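Grallska
@grallska_writes

1/ I moved to Plesten in May, and since then I am learning to sleep again. I want to write down what helped me, maybe it is useful for someone who also changed country and bed at the same time.

2/ The first weeks I slept maybe four hours. The street is not loud. It was my head that was loud. I went to bed with the phone, I woke up with the phone, and between I looked at the clock and calculated how many hours are left.

3/ My first mistake was to go to bed too early. I thought, if I sleep badly, I must give myself more time. So I was lying down at 9 and I was awake until midnight, angry. When I moved bedtime later, I fell asleep faster. 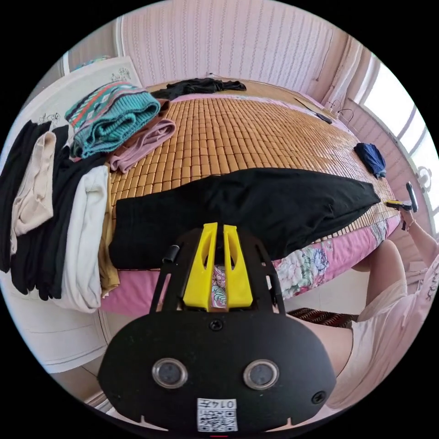 4/ The second thing was the morning. I get up at the same time also when I slept badly, and this was the hardest rule for me. The first days of it I was like a ghost at work. After two weeks the evening tiredness came back by itself, at a normal hour.

5/ I bought many things I did not need. A tea called Kudo (tastes like wet hay, sorry). A small machine from Cetomo that makes the sound of rain. The rain has a loop of 22 seconds and once you notice where it starts again, you can only wait for it.

6/ The tea I gave away. The rain machine I kept, but with another sound, a kind of low fan. It is boring and this is exactly what I want from it.

7/ About coffee. I was sure that coffee does nothing to me, because my grandmother drank it after supper all her life and slept like a stone. I am not my grandmother. My last cup is now before noon.

8/ I kept a sleep diary on paper. 163 nights until now. I write only when I turned off the light, when I got up, and one word about the night. Many of the words are "okay". Before I started, I would have told you that every night was terrible.

9/ If I wake up and it takes long, I leave the bed and sit in the kitchen with a small lamp and a dull book. Mine is about the history of canals, about 300 pages, and I still don't know how it ends — I always get sleepy near the same lock.

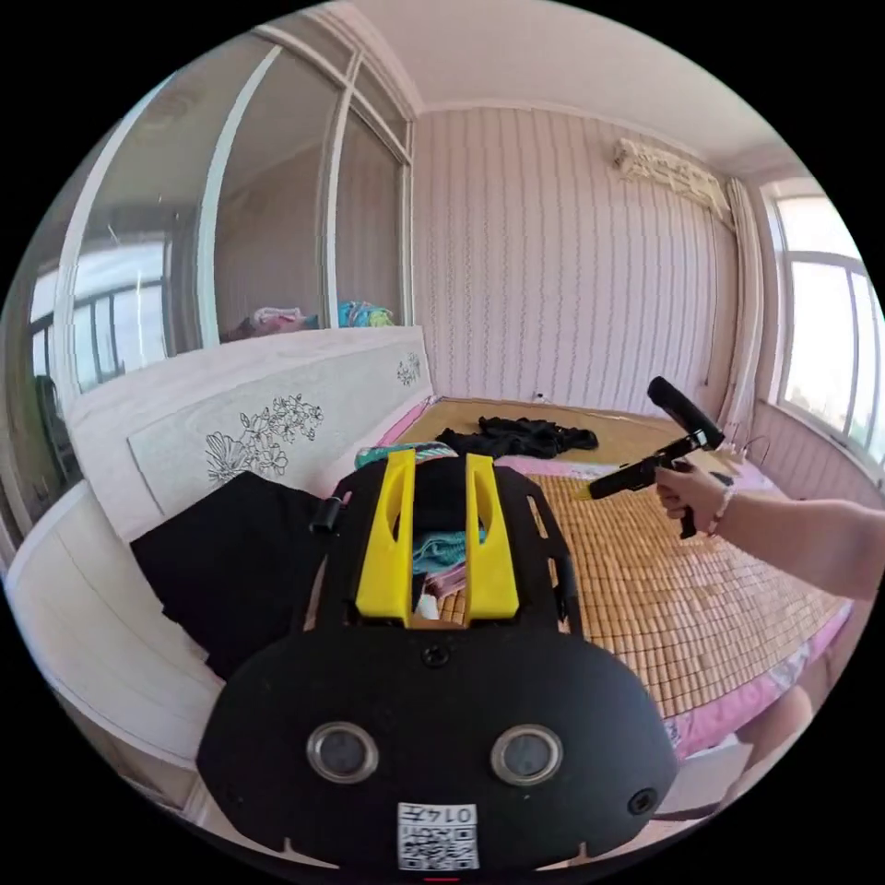
Khrystyna-Mariia Hnatiuk wrote to me that the kitchen part never worked for her, she starts to clean the stove and then she is completely awake. She stays in bed and goes in her mind through the rooms of her old school, door by door.

10/ I tried her school method yesterday. I got as far as the gym. Thank you, Khrystyna-Mariia, I will use it when the floor is too cold for the kitchen.

11/ Settimio Monti asks if I nap. Yes, but short, and not after three in the afternoon. If I nap longer I pay for it in the night.

12/ One more thing, please talk to a doctor if it lasts for months or if you are afraid to drive. I waited too long with this. She asked me simple questions and checked my iron, it was low.

13/ Next I want to try without the phone in the bedroom. For this I need a real alarm clock, one that does not tick. If you have one that you like, write me the name — I will read the answers in the morning.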